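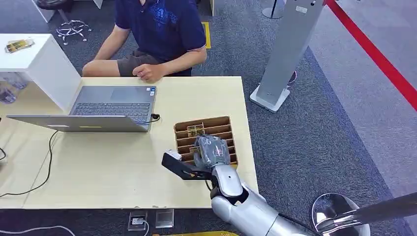
## 4. Setting up the slotted organizer

Now for the fun part! The Trenerham cardboard organizer arrives flat, and once it is up you'll have a row of narrow slots for all the thin little things that usually slide around a desk – sample tiles, cards, swatches, notebooks, that one ruler.

**You will need**

- the outer tray
- the corrugated dividers
- a clear table
- 15 minutes, or less if you've built one before

### 4.1 Assembling the tray

1. Lay the outer tray on the table with the printed fold lines facing up.
2. Fold the long sides first, then the short ones. Crease each line firmly with your thumb before you stand the side up.
3. Tuck the corner tabs inside. They should click into the cutouts and stay put.
4. Slide the dividers in one at a time, starting from the middle and working out toward both ends. Push straight down.

> **Note:** Dividers can feel tight on the first day. They loosen up nicely with use, so please don't trim them!

> **Caution:** Cut cardboard edges are sharper than they look. Keep fingers off the top edge when pressing a divider down.

### 4.2 Placing it next to a laptop

The organizer works beautifully beside an open laptop, on whichever side you reach with.

1. Put the laptop where you normally type and open the lid all the way to your working angle.
2. Set the organizer beside it with the slots running left to right.
3. Check the laptop's cables. A charging cable that loops out of the side needs room to bend, so leave a gap.
4. Run any long cord off the edge of the table away from the organizer. Never route it under the tray, which will rock.
5. Sit down and reach for the farthest slot. If you have to stand up, pull the whole thing closer.

### 4.3 Filling the slots

1. Start at the back with the items you use least.
2. Stand each piece on its long edge. Small flat pieces can lean a little against the divider, and that's fine.
3. Leave a slot or two free up front for whatever you're working on – you'll love having it!
4. To take something out, pinch it at the top and lift straight up.

> **Caution:** Do not load more than 680 grams in total. Keep drinks well away, as damp cardboard will not recover its shape.

### 4.4 Labels

The Koltska label sheet has 18 stickers. Put them on the outside of the tray, never on the divider tops, where they peel. Pencil works best while you're still deciding what goes where.

Spare dividers are sold under the Trandunano name and fit both tray sizes.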